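Dasham Tableware Trial: Progress Report to the Lindqvist Fund
Reporting period ending January

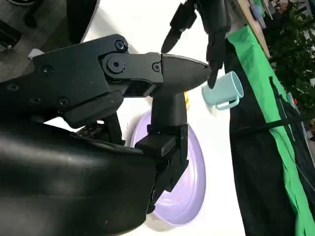 1. Work completed

Table setting and clearing at the Zirnville site ran on all scheduled days. The colored set is now in use at breakfast and lunch. It includes shallow round plates in lavender and mugs in light teal, used on white tabletops. The old mixed stock has been boxed and moved to the back store.

The set was bought from Fadska in one order of 300 pieces. Delivery came in two lots, the second a week late. Lunch service used the old bowls until it arrived.

2. Clearing procedure

The written procedure was revised once. Plates are now lifted by the rim and scraped before stacking. Mugs are cleared after plates and go to a separate rack. Tabletops are wiped when both are off the table.

Crumbs on used plates remain a minor problem. A lavender plate can still carry a few small crumbs on its inner surface, and these transfer to the underside of the next plate in the stack. The scraping station has been moved closer to the tables. Stack height is limited to what fits below the rack shelf.

3. Breakage and storage

Losses for the period stand at 3 pieces, all mugs, all chipped at the dish rack. The rack spacing has been widened. No plates were lost.

Shelving for 80 place settings is installed. Shelf labels are still to be printed. Until then, plates and mugs are sorted by color.

4. Spending

Tableware and shelving are paid in full. The rack inserts were charged to the maintenance line and will be moved to the equipment line in the next statement. No change to the total is requested.

5. Next period

Evening service changes over to the new set. The clearing procedure will be posted at both serving hatches. The storage count will be repeated on the last Friday of the period and sent with the next report.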